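Umwood Rolling Meeting Chair, black
Sold by Hutport Office Seating
Item 3747

I'll start with what I tell everyone who writes in about this chair: it's a chair for rooms that keep changing their mind. You've got a talk in the morning, a group in a circle after lunch and then somebody wants the floor clear. I've sold a lot of seating over the years and this is the one I'd pick for that kind of day.

The back is black mesh, the seat is padded, and there are armrests on both sides. Four legs, splayed out, with a small caster on each. No gas lift and no levers, so there's very little to fiddle with (or to break!).

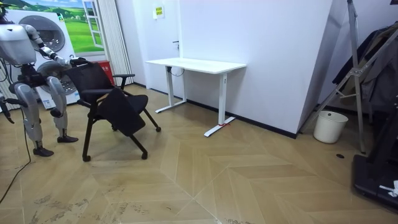
The casters are the part people ask about most. They're fine on hard floors and on short office carpet, but I wouldn't buy this chair for a room with thick rugs. If one starts to drag, tip the chair and pull the hair and thread out with tweezers. A set of 3 spare casters is item 1461, and they just push in – no tools needed.

For moving a chair across the room, take it by the top of the back and let it roll. Going over a door sill, lift a little first. I've seen people shove it at the sill and then wonder why it stopped dead.

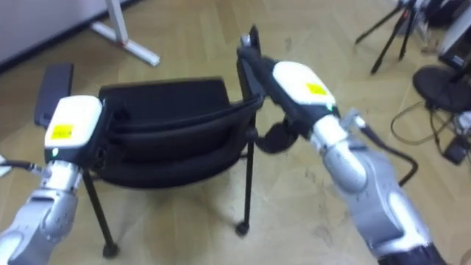
One buyer in Sengar wrote that the chairs roll nicely but she wished the arms were slimmer, as her tables are low and the armrests bump the edge. Fair point, and please do measure your tables before you order. If yours are low too, the armless Rurkix chair we carry may suit you better.

Cleaning is easy enough. I use a soft brush on the mesh and a damp cloth on the arms and legs, and I leave bleach well alone. Crumbs love the back edge of the seat, so run a vacuum nozzle along there now and then. 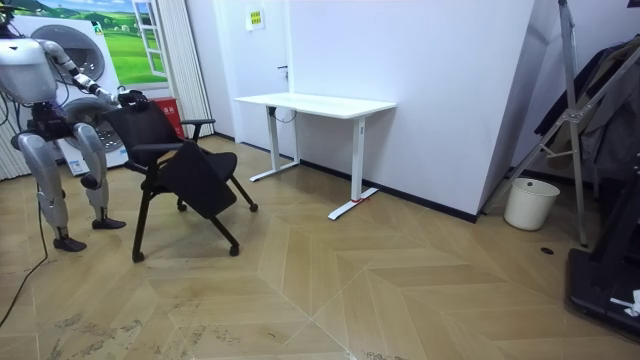

Chairs ship in one box each, with the casters packed separately in a little bag taped to the seat. We have some 1000 in the warehouse right now, and the next delivery comes in February. Order by 13th December if you want them before the holidays.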